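PRESS RELEASE

1 April 2026

Student robotics club at Stesalitz opens its spring gripper project to new members

The Plorano student robotics club in Stesalitz is looking for new members for the second half of its spring project, in which students learn to program a robot arm with a two-finger gripper. Places are open to students from all study programmes. No earlier experience with robots is needed, but members should be ready to come every week and to keep written notes of their work.

The project has the name Flelline. Its task is simple to explain and quite difficult to do well: the arm must pick up small household things from a table and put them in the correct tray, without help from a person after the start. The club chose this task for its members because it contains a little of everything. The students must think about mechanics, about programming, about lighting, and also about how to share one machine between many people in a fair way.

At present the club has 11 active members. They work in 2 groups. The first group is responsible for the gripper and the movements of the arm. The second group works with the pictures from the small camera at the wrist, and writes the program which decides where the fingers should close. Each month the groups exchange one member, so that the knowledge does not stay in one place only.

"In the beginning we believed that the programming would take most of our time," says Embla Boström, who leads the club. "Then we spent three weeks with the fingers. If they close a few millimetres too early, the cup falls over, and the best program cannot help you. Our new members usually find this annoying at first, and later they are the ones who ask for the room key in the evening."

During the winter the club made 400 practice attempts with the first version of its program. In 87 of them the object came into the right tray. All the attempts are written down in a common log, with the type of object, the speed of the arm and the reason for the mistake when it was possible to find one. Thin and flat objects, such as spoons, are still the most difficult. New members will begin by reading this log and choosing one kind of mistake which they want to work on.

In April the club will hold an open evening in the laboratory. Visitors can try to steer the arm by hand, look at the log and speak with both groups. Those who would like to join can register the same evening or write to the club by e-mail. Membership is free of charge. Long hair must be tied back, and loose scarves must be left at the door.

The spring project ends with a friendly competition against the student club from Tanabe. Both teams will receive the same box of objects one hour before the start and may not change their gripper after this time. The rules have been written by the two clubs together and will be sent to all registered members. Teachers and family are welcome to watch.

For schools in the area, the club also offers short visits in smaller groups. A teacher must be present during the whole visit, and the students should have read the safety page before they arrive. Questions about visits, membership and the competition are answered by Embla Boström, Plorano student robotics club, Stesalitz.

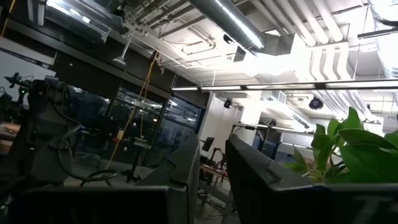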